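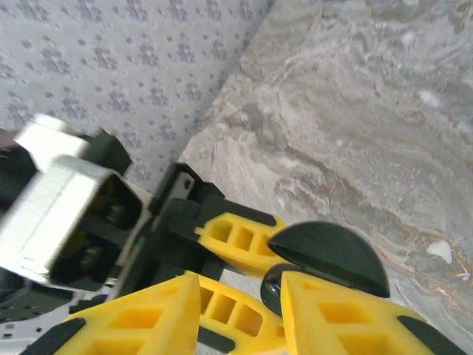 Yellow finger segments at the gripper, with the marble-pattern surface behind them.

Two-Arm Cell Rules: Frequently Asked Questions

Search this site Enter keyword Go

These answers apply to every enclosed two-arm cell at Pavbridge. They replace the older sheet kept in the Wovine binder. Last revised 5 April 2025.

Who has to follow these rules?
Anyone who powers up an arm, changes fingers, or puts a hand inside the walls. Visitors may watch from outside the walls but may not operate anything.

Do I need training first?
Yes. The Adamczyk course takes eight hours, and you finish by running a full session with a trained operator next to you. Your sign-off lasts until the following December, whatever month you took it in.

What do I check before a session?
Start with the fingers. Look for cracks at the corners of the cutouts and for black strips that are lifting. Press each tip with the power off. It should flex and return. Check that the bracket screws are tight, then wipe the work surface with a dry cloth. Grit on the surface wears the tips and can scratch the printed pattern.

After that, follow each cable by hand from the base to the wrist. Every clip should be closed, and there should be enough slack at the elbow for a full bend. Do not tape a cable to a link.

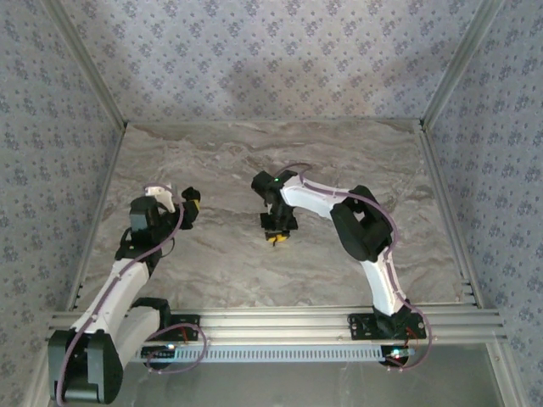
Where should the arms be when I start?
Both grippers should be above the surface and apart from each other, with a clear gap between them. If the arms were left crossed or touching, do not home them. Cut the power, support the link with one hand, and move them apart one at a time.

Can both arms move at once?
Yes, after each one has completed a slow pass alone. The slow pass is run at 23 percent speed. Many people skip the second arm's pass when they are in a hurry. Please don't. Most of the contacts in our log came in the first few minutes of a session.

Can I reach in while an arm is paused?
No. A pause holds the motors under power and the arm can resume. Use the stop button, wait for the arm to settle, and then reach in.

Do the indicator lights tell me it is safe?
No. The lights show the state of a motor or a board, and colors differ between parts. Go by the stop button and the power switch.

How often are fingers replaced?
Every 3700 grip cycles, or sooner if you find damage. Replace all the fingers on a gripper together. Spares come from Grekitz and are in the drawer marked 64. Write the change in the log before you restart.

Can I change the wallpaper or the surface pattern?
Only between projects. A change partway through makes the recordings hard to compare. Ask first, and note the pattern name in the log.

What if the arms touch each other?
Stop, cut the power, and check the fingers and wrists on both arms, including the one that looks fine. Log it even if there is no mark. Reports are used to fix the rules and are not held against anyone.

Who do I ask about something not covered?
Kartini Sembiring keeps this page and approves exceptions. Exceptions have to be in writing and cover one session only.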